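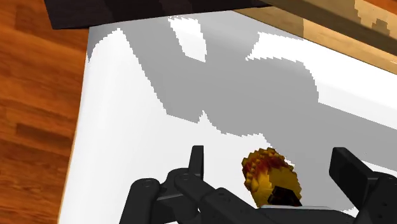 7.4 Fault 52: Grip Lost in Simulation

Fault 52 means the Noler gripper model believes it is holding something and the physics engine disagrees. The engine wins. Typical signs are an object that jitters between the fingers, sinks into the palm plate, or leaves the table at a speed no groceries should reach.

CAUTION: If the real arm is mirroring the simulated one, press the red stop button before you touch the keyboard. The arm will copy your mistakes faithfully and at full speed.

1. Pause the simulation. Do not click Reset yet, however good it would feel.

2. Open Contacts and look for overlap between the object and either finger. Objects with bumpy surfaces are the usual offenders.

3. Set the object's collision shape to Simple Hull. It may look wrong in the viewer. Leave it.

4. Check that Grip Force is below 1000. Values above this are accepted without complaint, and then the object goes through the floor.

5. Click Reset, then Open Fingers, then Run.

6. Repeat the grasp at quarter speed. If Fault 52 returns, save the log before closing the program. Closing the program deletes it.

NOTE: Jagged shadows on the table are a display setting and have no effect on the grip. Please stop reporting them to Lorraine Gosling.

NOTE: Scenes imported from Trundosetti lose their friction values on the way in. Re-enter them by hand (see 7.6). A fix is planned for July. The manual does not say which one.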